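Torneo Milville, Awards After-Party
Walk-through checklist, Friday, doors at 9 p.m.

Marked OK, FIX or N/A, with comments. FIX items have to be closed before doors. Anything still open at 8:30 p.m. goes to the house manager, who decides whether that area opens.

Posted capacity of the main room: 411
Guest list: 200, plus artists' parties, staff and press

Arrivals and carpet

Carpet flat, edges taped, no lifted seams: FIX
Comment: Seam near the second set of planters was up. Retape with the wide tape. The narrow roll doesn't hold on outdoor carpet and was already peeling when we walked it.

Car drop-off lane clear: OK
Comment: Cones out to the corner. Drivers have the one-way map. Cars that miss the turn go around the block again and do not back up.

Barriers linked and feet turned inward: FIX
Comment: Bednárik set the barriers on the fan side with the feet pointing out. People at the front will trip on them when a car pulls up and everybody moves at once. Turn them all before the fan line opens at 6.

Fan line has a way out at both ends: OK
Comment: Keep the bus stop end open. Last year it got closed off by a parked production van and anyone who felt faint had to be passed over the rail.

Press pen platform level and edges marked: OK
Comment: White tape on the back edge. No ladders or step stools inside the pen. Photographers who bring their own can leave them at the coat check.

Cables crossing the carpet covered: FIX
Comment: One audio cable from the live-stream position runs bare for the last few feet. Rilley has spare ramps on the truck.

Backdrop wall weighted: OK
Comment: Sandbags on every rear brace. Pushed by hand from the front at both ends and it did not move. Check again after the sponsor panels go on, as they catch the wind.

Heaters: N/A
Comment: Not ordered.

Side entrance

This is the door for guests who don't want the carpet. We had a crowd here last time after the door was posted online, so treat it as a second front door.

Door opens fully and closes by itself: OK

Outside light working: FIX
Comment: Bulb out over the steps. Replace, and leave the light on all night even if a publicist asks for it off. The steps are steep.

Alley gate staffed: OK
Comment: Two guards from 8 p.m. until the last car leaves. One stays on the gate at all times. Guards do not confirm who is inside or who arrived with whom. They can say "I can't help with that" and leave it there.

Alley free of trash bins: FIX
Comment: Kitchen bins were out. Move them to the loading dock side. They narrow the alley and give people something to climb on.

Main room

Exit signs lit and visible from the dance floor: FIX
Comment: The sign by the DJ riser is hidden behind a lighting tower. Rilley to shift the tower or hang a second sign. Tape arrows on the floor are not enough.

Exit doors unlocked, no chains: OK
Comment: Tried each one from inside. The northeast door sticks a little and needs a firm push. Maintenance has planed it once already. Put a staff member on it tonight and report it again on Monday's sheet.

Aisles clear: OK
Comment: Leave them clear. Reserved tables tend to grow extra chairs after midnight.

DJ riser: FIX
Comment: No rail on the rear side and the drop is enough to hurt somebody. Guests climb up there whether they're asked to or not. Add the rail, and limit the riser to 5 people.

Overhead lighting has safety cables: OK
Comment: Checked from the lift with the Rilley crew.

Haze machine: OK
Comment: Tested with the alarm panel. Do not run it during the speeches. The panel operator has to be told before it goes on and again when it goes off.

Candles: FIX
Comment: The floral order came with real candles. Battery ones only in this building. Send the real ones back or box them up in the office.

VIP lounge

Soft furniture labels checked: OK
Comment: Flame labels present on all rented sofas. Two cushions had no label and went back to the van.

Ropes and posts do not block the exit path: OK

Lounge limit posted at the entrance: FIX
Comment: The sign is printed but was still on the desk. Put it up where the host can see it. When the lounge is full, the host holds the line, no matter whose name is on it.

Second way out known to staff: OK
Comment: Behind the bar, left, through the service corridor. All lounge staff walked it this afternoon.

Draping and fabric

Flame certificates on file for hung fabric: FIX
Comment: Certificate received for the stage drape. Still waiting on the one for the lounge walls. No certificate, no drape. We can live with bare walls.

Fabric clear of hot lamps: OK
Comment: Keep at least an arm's length. Check after the final focus, as fixtures get moved.

Hems off the floor at walkways: FIX
Comment: Satin-type cloth is slippery underfoot. Pin it up wherever guests will walk past. Gather it in small folds and clip from the back so that no pins face the room. Long gowns catch on pins.

Fabric does not cover signs, pull stations or extinguishers: OK
Comment: The extinguisher by the photo corner was covered during setup and has been uncovered. Recheck at 8.
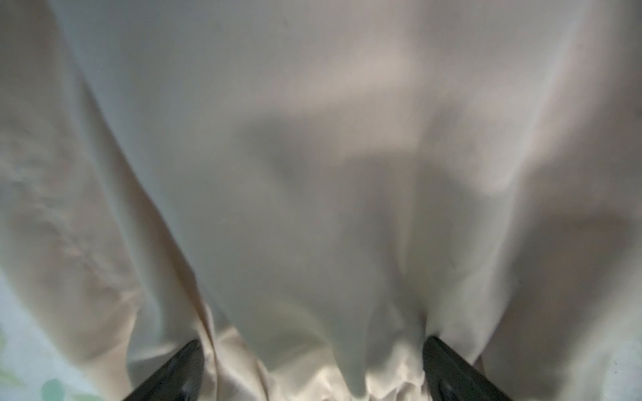 Kitchen and bars

Floor mats down behind both bars: OK

Broken glass bin at each bar: FIX
Comment: Missing at the lounge bar. A lined box won't do. Use the hard bins from the store room.

Ice scoops, no glassware in ice: OK
Comment: Remind the agency bartenders. If a glass breaks near a well, the whole well is emptied.

Allergy cards on passed trays: FIX
Comment: Cards for the shrimp and the sesame bites were swapped. Corrected ones need printing. Servers should carry a card on each tray as well as the one at the station.

Water available without asking: OK
Comment: Pitchers at the ends of both bars and a cooler by the restrooms. Refill through the last hour, when most of the fainting calls come in.

Green rooms and backstage

Doors lock from inside and open with the staff key: OK
Comment: Key tested on every door. Only the house manager and the lead guard carry it.

Hair and makeup power strips: FIX
Comment: One strip plugged into another under the makeup counter. Separate them. Hot tools go on the metal rack when not in the hand.

Stairs to stage: OK
Comment: Glow tape fresh on each edge. A crew member should stand at the bottom for anyone in heels or a train.

Call sheets and room lists out of sight: FIX
Comment: A full list with names and arrival times was taped to the corridor wall, facing the catering door. Taken down. Lists stay in folders. A phone photo of that page would bring a crowd to the alley before the first car.

First aid and contact

First aid kit stocked: OK
Comment: Burn gel was short at the February party and has been replaced. Added blister pads.

Medic post marked: OK
Comment: Coat check corridor, green light on the stand.

Radios charged: FIX
Comment: Several handsets showing low. Put them on charge now and collect at 7. Channel 2 is for medical calls only.

Ambulance route agreed: OK
Comment: In by the loading dock, not the carpet. The gate guard has the code.

Second walk at 8 p.m., starting from the side entrance. Bring this sheet and initial each FIX as it is closed.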